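From: Vilém Rusnák
To: sarigul-glacier list
Subject: Re: [sarigul-glacier] Stake 7 melt values vs. Fliver output

> The July totals for stake 7 are still well above what Fliver gives for
> the same cell. I reran it with the new albedo table and the gap barely
> moved. Is the stake reading wrong, or is the model missing something at
> the tongue? I would like to settle this before the Trandden people ask
> for the balance numbers.

I went back through the field sheets last night. I don't think the stake reading is wrong, but it is being compared with the wrong thing.

Stake 7 sits on the debris margin. The cell it falls in is treated by Fliver as clean ice over its full area, with one albedo value. At the stake the surface is dirty, with a thin layer of grit. A layer that thin speeds up melt. A thick one slows it down, and that is the only case the debris option handles at present. Turning the option on will therefore make the gap larger, which matches what you saw in the June test.

There is a second problem with the air temperature input. The run uses the Bukulico station, corrected to stake height with a fixed lapse rate. Bukulico is on the valley floor and gets cold air pooling on clear nights. The correction carries that cold bias up to the glacier, where it does not belong. You can see it in the hourly file between midnight and 6 a.m.: the model refreezes the surface on nights when the stake logger shows no refreezing at all.
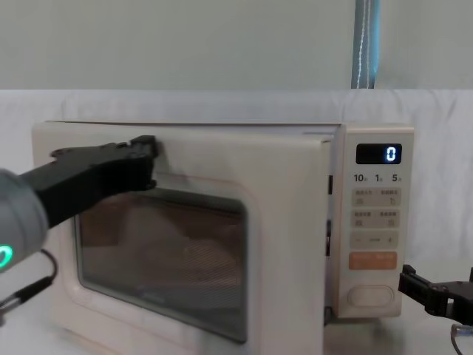 My suggestion is to replace the fixed lapse rate with a monthly one, fitted only to the hours when both the Bukulico sensor and the logger on the upper moraine were working. The overlap is short but it covers most of the melt season. I would drop any hour where the moraine sensor was not ventilated, as the radiation error there is large in calm weather.

For the surface, split the cell in 2 and give the margin its own albedo. The grid is 30 m, so the split can be done by hand from the last outline. I would not tune the melt factor to close the gap. It would fit stake 7 and spoil the upper stakes, which agree well now.

On density: the sheet lists 800 kg per cubic meter for the August snow patch and the script then divides by 1,000 twice. This affects only the late snow term and does not explain the July values, but it should be fixed before anything goes to Trandden. The line is in the unit conversion block, just after the stake file is read.

Can you send me the raw moraine logger file, before gap filling? The copy on the server has the filled values written over the originals and the flags column is blank.

Vilém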